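Talks & Notes > Out and About
16 December 2025
By Rahel Hauser
39 comments

Speaker notes: my day out at Genbridge

(Say hello, check the people at the back can hear. Water on the left. Don't start until the door's shut, it bangs.)

Right, so back in July I went to the Genbridge open day. I'd signed up on a whim, I'd had a cup of tea and the form was short, and I very nearly didn't go because it was pouring down. I'm glad I did! I came home and talked about it until my family asked me to stop, so now it's your turn.

Quick show of hands: who's stood next to a robot arm while it was moving? (Usually a few. If somebody works with them, be nice and ask them to correct me at the end and only at the end.)

The day was in two halves. Morning was the workshop floor, where Skasano had a packing line running, and afternoon was upstairs with the software people from Sodine. Everyone went for the morning. It had the noise and the yellow barriers and a queue for ear defenders. I stood there with my mouth open like everybody else, and I've got a whole page on it, but I'm going to skip most of that page tonight. The one bit I'll keep is the stop button. They let us press it. The whole line just sighed and went quiet, and a boy of maybe nine said "again" in a very firm voice, and they let him do it again. (Pause. This gets a laugh or it doesn't, carry on either way.)

Upstairs was where I got properly hooked. It's a plain office with a big screen, and on the screen is a pretend room. Green walls, orange floor, long wooden table, robot arm on the far end of it. It looks a bit like a flat you'd view and not take. The Sodine lot spend all day in there. They call the practice program Aryee, and I never found out why, I meant to ask and then the biscuits came round.

What happens is the arm tries things in the pretend room before anyone lets a real arm try them. Picking up, putting down, reaching over one thing to get at another. They told us it had made more than 4,000 tries at one job that week, and I wrote that down on my hand. I asked how many had gone wrong and the woman running it said "most of the early ones" without blinking. I liked her very much.

(Slow down here, I always gallop through this part.)

They let us have a go at moving it ourselves with a little controller. I thought, I can drive, I can ice a cake, how hard is it. Well! You push one thing and the elbow goes up, and you wanted the hand to go forward, and by the time you've sorted the elbow the hand is pointing at the wall. I had two goes. On the first I knocked the block flying. On the second I got the fingers over the top of it and then panicked about which button was "close". There was polite clapping, the sort you get for parking.

And the thing is, I've thought about that block a lot since. I pick up my mug every morning without a thought in my head. Somebody has to tell that arm how wide to open its fingers, how far down to come, when it's near enough. All of that, for a lump on a table.

Questions people asked on the day, in case they come up tonight:

Does the pretend room match the real one? Near enough, they said, and they fiddle with it. They change the light and shift the table so the arm doesn't get too used to one set-up.

Can you hurt it? Not the one on the screen, and that was a great comfort to me.

Is it dull to watch? I'd say the first ten minutes are and then you start rooting for it.

(Leave the screen on for the last bit. Lights down if someone can find the switch.) 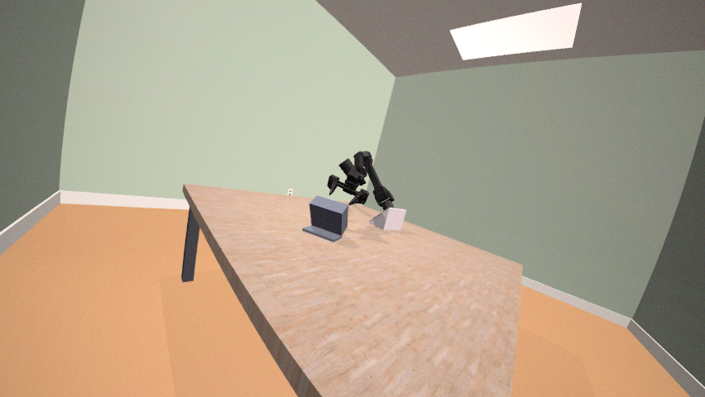 So if Genbridge do another one, go, and go upstairs. Take a coat, the car park is a long way from the door. I've got the sign-up address on a bit of card here, come and copy it down while the urn's heating up, and I'll take questions now.

Filed under: robots, open days, talks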